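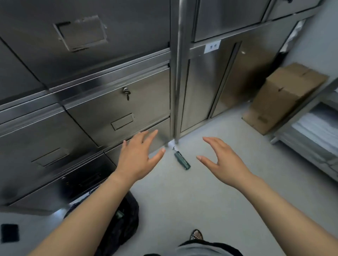 Pullholm open day, second visit

I went up to Pullholm on Wednesday for the gripper open day, mostly to see whether the Vala hand has improved from last year. We have a decision to make before September and I wanted to watch it drop things in person before anyone signed for it.

Doors opened at 9:30 and the first hour was slides. The slide everyone photographed said the Vala had been through 2,000 picks. I asked what objects. Mostly boxes and bottles, all standing up on a table, all in good light. That tells me very little about our work, where the trouble is a small thing on the floor, tight up against cabinets, with a shiny steel front next to it confusing the depth camera.

To be fair to Pullholm, they do take floor picks seriously on the recording side. People wear a head camera and pick things up with their bare hands in ordinary cluttered rooms, and the clips are used to train the grasp planner. I watched several. A person going down for something the size of a lighter comes in with both hands, fingers already open, one on each side of it. The Vala comes in with one hand from straight above. I asked how you get from one to the other and got a long answer about retargeting that I could not repeat to you.

The live comparison was after coffee. Three setups: the Vala four-finger hand, the Angelovski parallel gripper, and a suction cup on the same arm. The test set had 108 small items in it, but only a handful came out of the bin while we stood there. The Angelovski did better than I expected. It is an ugly thing with two flat pads, and on a key ring it simply closed and lifted. The Vala took much longer to make up its mind and pushed a marker cap away twice before getting it. Suction was useless on anything with a clip or a ring on it, as you would guess.

I asked for the same test next to a sheet of brushed steel. There was some discussion and then they did find one. With the steel in place the wrist camera lost the marker cap completely, and the overhead camera had to take over. The demo team called this a fallback. I would call it the second camera doing the job, and the second camera is not in the quoted price.

The controller is now from Mirnetar and that is a real step up. The emergency stop was quick, the arm slows down properly when you lean in, and the screen shows grip force in plain numbers. The old one showed a colored bar. I would happily buy the controller on its own, but they do not sell it that way - I asked twice.

Figures from the handout, for whoever is doing the spreadsheet: the Vala run on small items was 247 attempts, and 101 of those are listed as "assisted." The handout does not define assisted. I have written to ask, and also asked for the floor picks to be listed separately from the table picks.

Lunch was sandwiches. The parking lot fills up early, so use the side street.

For now I would keep the Angelovski on the list, ask for a two-week loan of it with the Mirnetar controller, and leave the Vala until they can show it working at floor level beside a metal cabinet with no overhead camera running.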